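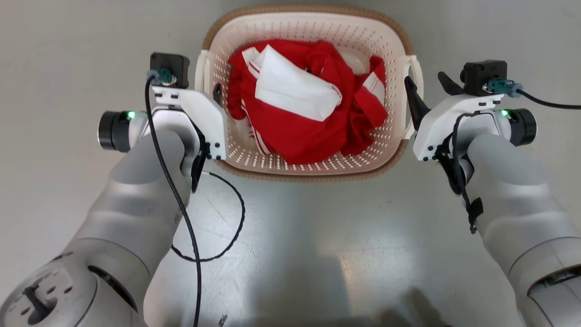 Die Lehrküche Plarkulberg hat die elektrische Nassmühle Chauhan des Herstellers Koltent im regulären Kursbetrieb geprüft. Das Gerät ist zum Vermahlen eingeweichter Hülsenfrüchte, von Reis, frischer Kokosnuss und feuchten Gewürzmischungen bestimmt und wird zum Preis von 258 Euro angeboten. Die Prüfung erstreckte sich über vier Wochen und umfasste neben der Mahlleistung auch Reinigung, Geräuschentwicklung und den Aufwand rund um das Gerät. Zu Letzterem gehört die Wäsche: Kurkuma und Chilipaste hinterlassen auf Textilien Flecken, die auf rotem Stoff kaum auffallen, auf einer glatten weißen Stoffbahn wie der im Korb obenauf liegenden dagegen sofort. Weiße Schürzen und Tücher werden im Kursbetrieb daher getrennt gesammelt und vorbehandelt. Die Leitung der Prüfung lag bei Muthoni Kombo, die in unserem Haus die Kurse zur südindischen Küche verantwortet.

Ausstattung und Lieferumfang
Die Mühle besteht aus einem Antriebssockel, einem herausnehmbaren Edelstahlbehälter mit steinerner Bodenplatte und zwei konischen Walzen aus Granit. Mitgeliefert werden ein Teigschaber, ein Messbecher und eine gedruckte Anleitung. Die deutsche Fassung der Anleitung ist verständlich, lässt jedoch die Angabe der maximalen Füllmenge für trockene Gewürze vermissen. Auf Anfrage teilte der Kundendienst mit, dass trockenes Mahlgut nicht vorgesehen sei. Ein entsprechender Hinweis am Gerät fehlt.

Mahlergebnis
Für Idli- und Dosateig wurden Urdbohnen und Reis getrennt eingeweicht und nacheinander vermahlen. Die Urdbohnen waren nach 17 Minuten glatt und sichtbar aufgegangen, wobei kaltes Wasser esslöffelweise zugegeben wurde. Der Teig ging über Nacht gleichmäßig auf und ließ sich am folgenden Morgen ohne weitere Zugabe von Wasser verarbeiten. Beim Reis blieb die gewünschte feine Körnung erhalten, sofern das Gerät rechtzeitig abgeschaltet wurde. Eine Zeitschaltuhr wäre an dieser Stelle von Nutzen.

Bei der Kokospaste mit grünem Chili, Ingwer und gerösteten Kichererbsen zeigte sich ein gemischtes Bild. Frisch geraspelte Kokosnuss wurde cremig und blieb angenehm kühl. Faserige Ingwerstücke wickelten sich hingegen mehrfach um die Walzenachse und mussten von Hand entfernt werden. Wir empfehlen, Ingwer quer zur Faser in dünne Scheiben zu schneiden und erst nach der Kokosnuss zuzugeben. Kleine Mengen, wie sie für ein Chutney für zwei Personen anfallen, werden von den Walzen nur unzureichend erfasst – hierfür bleibt der Mörser oder ein kleiner Mixer die bessere Wahl.

Vergleich mit dem Standmixer
Als Vergleichsgerät diente der in der Lehrküche vorhandene Standmixer Rarnar. Dieser arbeitet erheblich schneller, erwärmt den Teig jedoch spürbar. Der mit dem Mixer hergestellte Dosateig ergab brauchbare, aber etwas festere Fladen. In der Blindverkostung gaben neun Teilnehmende an, den Unterschied bei Idli deutlich zu bemerken. Bei Zwiebel- und Tomatenmasalas, die nach dem Pürieren ohnehin gekocht werden, war kein Vorteil der Nassmühle festzustellen.

Reinigung und Geräusch
Behälter und Walzen sind von Hand zu spülen. Der Behälter lässt sich leicht auswischen, die Walzenhalterung verlangt dagegen eine schmale Bürste, die nicht zum Lieferumfang gehört. Angetrockneter Teig setzt sich in der Nut unterhalb der Achse fest; die Teile sollten unmittelbar nach Gebrauch in lauwarmes Wasser gelegt werden. Der Behälter ist durch die Steinplatte schwer und bei nassen Händen nicht sicher zu greifen. Seitliche Griffmulden wären wünschenswert.

Das Betriebsgeräusch ist ein gleichmäßiges tiefes Rollen. Gespräche und Unterweisungen am Nachbartisch waren während des Mahlens möglich. Auf glatten Arbeitsflächen wanderte das Gerät bei voller Beladung geringfügig, eine dünne Silikonmatte behob dies.

Bewertung
Für Haushalte und Einrichtungen, die regelmäßig fermentierte Teige herstellen, kann die Chauhan empfohlen werden. Wer überwiegend Currypasten und Saucen zubereitet, ist mit einem leistungsfähigen Mixer ausreichend ausgestattet. Abzüge ergeben sich für die fehlende Zeitschaltuhr, die lückenhafte Anleitung und die umständliche Reinigung der Walzenhalterung. Das Gerät verbleibt in der Lehrküche und kann ab Juni im Rahmen der Teigkurse von den Teilnehmenden benutzt werden.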